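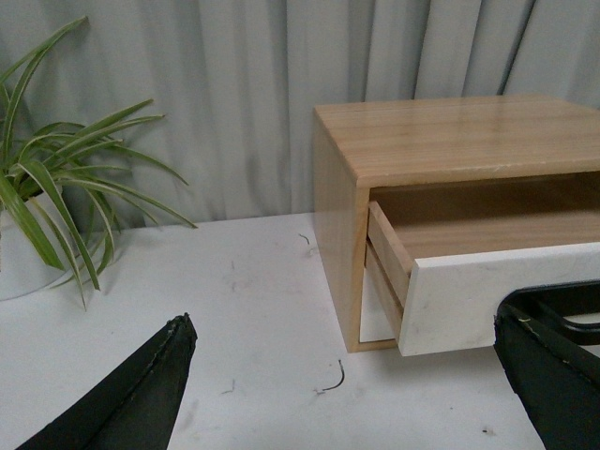 Small storage for desks and shelves is what we make most of at Gremstead, and this page collects the pieces we finished over the winter. Most are one-offs or pairs. The desktop cabinets come in light wood with the grain running left to right across the top, and the one with the pulled-out drawer has a white front with faint gray marbling. The inside of the drawer is left as wood. It is shallow, so think pens, stamps, keys and seed packets, not bottles. A spider plant stands to the left, and that is a fair idea of how people use these cabinets at home: papers and small things put away, something green next to them.

Notes on the rest of the winter work follow, with the names we use in the shop. Updated January 19, 2022.

**Desktop cabinets**

Flat top, straight sides, no feet. The top will hold a lamp or a row of books. Put a saucer under any plant pot, even one you think doesn't leak. Drawers come all the way out for cleaning. If a drawer goes in crooked, take it out and start again, lifting the front slightly as you push.

**Piker**

A wall shelf with a narrow lip. It was drawn by Loïc Guérin for his own hallway and he has let us repeat it. Each shelf comes with 3 screws and a paper template. Please use the template. The holes are not evenly spaced.

**Tanguy**

Letter tray, open at the front, 500 sheets of ordinary office paper when full. Two trays will stack. We don't recommend a third on top.

**Inau**

A box with a loose lid, made from offcuts, so the color varies from one to the next. Nazma Haque did the finishing on all of the December boxes. She uses oil only. They will darken a little near a window.

**Handles**

Zlata Yurchenko turns our knobs. We can fit them to any drawer front if you ask before the piece is finished. Adding them later means drilling through a finished face, and the marbled fronts can chip.

**Care**

Dust with a dry cloth. For marks on a white front, use a damp cloth with a drop of dish soap and wipe dry. No scouring pads. On the wood, follow the grain. White tabletops show every scuff, so we stick felt pads under the cabinets on request, at no charge.

**Orders and repairs**

Each piece we send out goes in the shop book under its own number. The last one entered was 3443. If you write about a repair, give the number if you have it, and say which drawer is the problem.

Maëlys Moulin answers mail about new orders. Domnica Manole handles repairs and spare drawers. Repairs take longer in December, when the shop is closed for part of the month.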